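Teaching a Machine to Tidy Up

Before a robot arm can sort anything, a person has to show it how, and then show it again. At the Retcombe workshop of Plandiseo, that work occupies a corner of the second floor and a staff of operators who spend their shifts guiding mechanical arms through short household tasks. Each completed run is stored as one example. By the end of the first season of the program, known internally as Peng, the archive held 1,038 of them.

The tasks are deliberately modest. Operators fold cloths, stack cups, close drawers and sort toy building blocks into bins by color. Chun-yin Hsu, who directs data collection for Peng, regards the block task as the most instructive of the group. "A child understands the rule in a moment," she says. "The rule is the easy part. What we are recording is everything a hand does while following it."

A sorting run lasts, on average, 70 seconds. The operator moves a pair of handheld controls, and the arm follows. A small camera near the wrist records the approach to every block, so that the learning system receives the same close view during training that it will have when it works alone. Joint positions and the opening of the gripper are logged alongside the video.

Variety is the governing concern. In the early months the blocks were laid out in tidy rows, studs upward, and the trained system performed well on tidy rows. When visitors from the partner laboratory in Andside tipped the blocks onto the table by hand, it failed at once. Blocks on their sides were gripped at the wrong angle. Blocks that touched were picked up in pairs. The collection plan was rewritten in March, and operators now scatter the pieces before each run and are asked to leave the arrangement as it falls.

The revised plan also changed what counts as a usable example. Runs in which a block slips and is picked up a second time were once discarded. They are now kept, with a note marking the moment of the error.

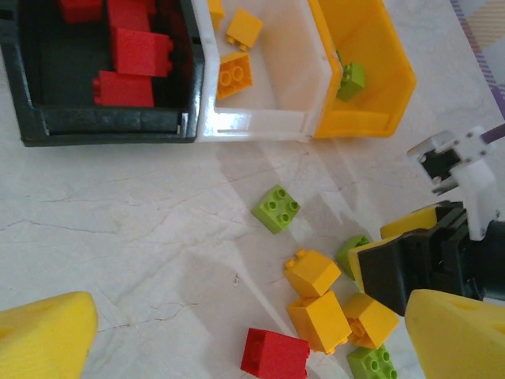
Wai-kit Yip, who reviews the recordings, estimates that these corrections have been worth more to the system than any other single change. "It had never seen a mistake," he says. "When it made one, it had no idea what came next."

Review remains slow. Every run is watched in full by a person other than the operator, and any example with a missing camera feed or an unclear ending is set aside. Of the last 200 submitted, 31 were rejected — a figure Hsu considers acceptable, though she would like it lower. Most of the losses were traced to recordings stopped before the arm had returned to its resting position.

The next stage will move part of the collection to Andside, where the tables, lighting and bins are different. Operators from Retcombe will train their counterparts there, and the two sites will exchange recordings for review. Sorting will stay on the task list at both.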